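Textile handling notebook, Plunlow workshop
Entry 13, November, afternoon

Purpose of this entry: to record the folding order adopted for the plain white cloths, and the arrangement of the black table on which they are laid out. The earlier note on the Turketti method is superseded, except for its remarks on storage.

The cloths came in the Peñalver delivery, lot 1236. On opening, they carried sharp creases from the packing, and these interfered with the first fold. It was decided not to iron them. The cloth is to be laid on the table as received and smoothed outward from the middle by hand, and a crease that remains after 2 passes is to be left alone and noted in the margin of the record sheet.

The black covering stays on the table for all white items. On the bare white bench the hem could not be told from the surface at arm's length, and two folds had to be repeated for that reason alone. Lint shows readily on the black and should be brushed off between cloths. Coloured pieces may be folded on either surface.

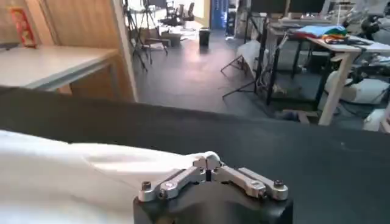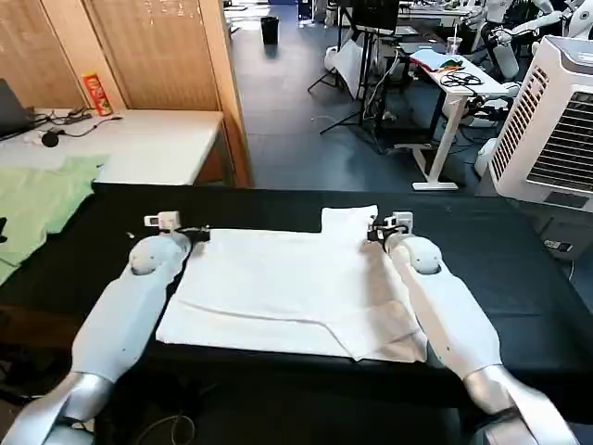 White cloth on the black table.

The order of work is as follows. The upper corners are taken first and brought down to the lower edge. The doubled cloth is then turned a quarter and folded again, side to side. Any flap showing beyond the lower edge after the first fold is to be opened out and the fold made afresh; tucking it under produces a thick corner and the pile leans.

Colleagues have asked whether the Uneo folding board should be brought back into use. It gives a more regular width, but it is too narrow for the larger cloths and was returned to the cupboard. The question may be reopened when the smaller sizes arrive.

Storage. Folded cloths go on the shelf with the closed edge facing outward, whites separate from colours. Mixed colours are to be sorted at the end of the session and not carried over to the next morning. Cables should be moved clear of any table before fabric is spread on it.

Outstanding: the margin notes on creasing have not yet been copied into the main record. The second black covering requires hemming along one short side. A softer lint brush is to be requested, the present one having pulled threads on the looser weaves. Table height to be checked again before the next entry.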